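FOR RELEASE: OCTOBER

Plarnetti opens its repair counter in Sturel, and we'd love you to bring us your broken stuff

I've been mending lamps, radios and the odd toaster out of my garage for years, so it feels a bit strange (and very nice!) to be writing a proper press release about it. Plarnetti, my little repair shop, is opening its first real counter in Sturel this October, in the old Leemans shoe store next to the post office.

The short version is that you bring in a household item that's stopped working, we look at it while you wait or keep it for a few days, and you get a call with a price before we touch anything. A first look costs $20, and that comes off the bill if you go ahead. 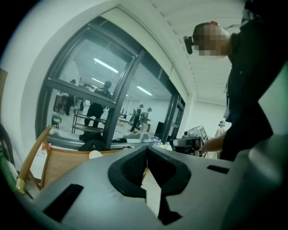

We'll take lamps, kettles, mixers, fans, record players, sewing machines and most things with a plug that one person can carry through the door. Please leave the microwaves and fridges at home, we're not set up for those. I'm also a bit slow on clocks, so if it's your gran's mantel clock you'll need to be patient with me.

We've kept the old Leemans counter, scratches and all, and painted the rest of the shop a colour my family calls porridge. The shelves along the back came from the Sisden school library sale and they hold an unreasonable number of spare knobs. If you've lost a knob off a stove or a stereo, come and have a rummage, they're a dollar each.

The trial run over winter went better than I'd hoped. We logged 1,833 items, mostly lamps, and the most common fault by a mile was a worn cord. That's a cheap fix, and it drives me up the wall to think how many good lamps go to the tip over it. 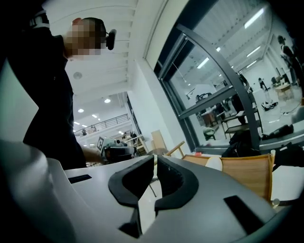
Plarnetti is opening its first repair counter in Sturel this October.

We're also starting evening classes for anyone who'd like to learn the basics. There are 8 spots in each class, and the first one covers rewiring a table lamp from plug to socket. You keep the lamp! Tools are supplied, but bring your reading glasses if you use them. Kids 14 and up are welcome with an adult.

The counter opens at 9 a.m. and closes at 4 p.m., with a later finish on class nights. Parking is free behind the building, off the lane. Local media are welcome to drop in for a chat and a cuppa any time in opening week, just ask for me at the counter.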